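Eingereicht von Consuelo Cabello am 14.11.25 in Kurzprosa

Der Prüfplan

Die Stetsiuk GmbH in Nundton wollte wissen, ob eine Maschine den Platz an der Vormontage übernehmen kann. Zakharchenko bekam dafür einen ovalen weißen Tisch, ein Budget bis Mai und einen Prüfplan mit 29 Positionen. Position 1: Greifer über den silbernen Stift führen, Backen parallel, Spitzen nach unten. 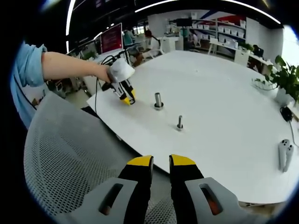

Er notierte die Zykluszeit. 19 Sekunden bei Führung von Hand, 954 im autonomen Betrieb, davon 17 Sekunden Bewegung. Den Rest verbrachte das System mit Abwägen. Die Werksleitung in Prosness fragte telefonisch an, was es denn abwäge. Zakharchenko verwies auf das Protokoll. Im Protokoll stand: Konfidenz unter Schwellwert.

Position 2 betraf Schraube und Mutter. Die Schraube steht, die Mutter liegt flach daneben, die Aufgabe lautet Fügen. Drurden hatte im Angebot geschrieben, das sei gelöst. Zakharchenko strich das Wort an und setzte ein Fragezeichen mit Datum und Kürzel dahinter.
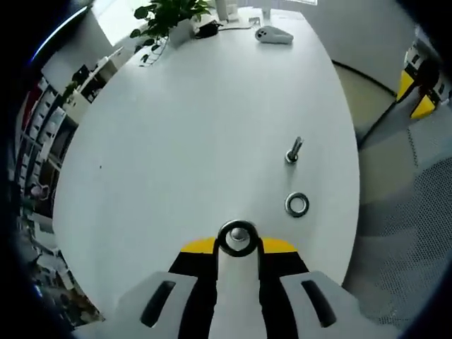
Nachtrag

Am Abend spülte er zu Hause eine Tasse. Er zählte mit und kam auf 19 Sekunden. Dann stellte er sie ins Regal, Henkel nach rechts, und trug den Wert in die Spalte »Haushalt« ein, die bis dahin leer gewesen war.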